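Robots on the packing line — what happened to your job?
Last updated 27 June 2023
Posted by Hefin Rees | 17 replies | 2 shares

Hefin Rees
I pack mixed orders at the Zalcombe warehouse. Kitchen stuff, pet toys, cleaning supplies, whatever people buy at midnight. In August we get arms from an outfit called Nirneo, and management has promised that "roles will evolve." Mine has evolved twice already and both times I ended up with a heavier cart. Anyone been through it?

undard_nights
We went through it at Undard. The arms took the easy picks and left us the ones that leak. My step counter went from proud to embarrassing.

cartonqueen
Disagree with nights. I was at the same site and my shoulders stopped hurting within a month. You miss the walking, I don't.
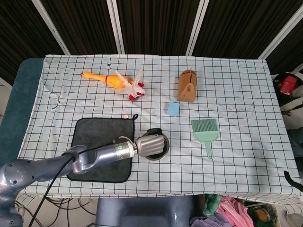
Do the people on the line lose their jobs when the arms come in?
At our place the permanent staff stayed and the temp contracts weren't renewed, so it depends who you count as people.

undard_nights
Fair, and that's the part the newsletter skipped. Also skipped: somebody has to reset the thing when it sulks. That somebody got a lanyard — no raise.

mahrous_mick
I got the raise. Thirty-five cents an hour at Mahrous, after asking for most of a year. Ask before it's installed, Hefin, while they still need you to be cheerful.

cartonqueen
Ask for training hours in writing too. Ours were "on the job," meaning I read 1,372 error messages and learned which ones to ignore.

undard_nights
You ignored the wrong ones. I was on the shift after yours.

Hefin Rees
Thanks, all. I'll ask about pay and training at the next meeting. They're bringing donuts, so I assume the news is bad.

41 people found this thread useful? Log in to vote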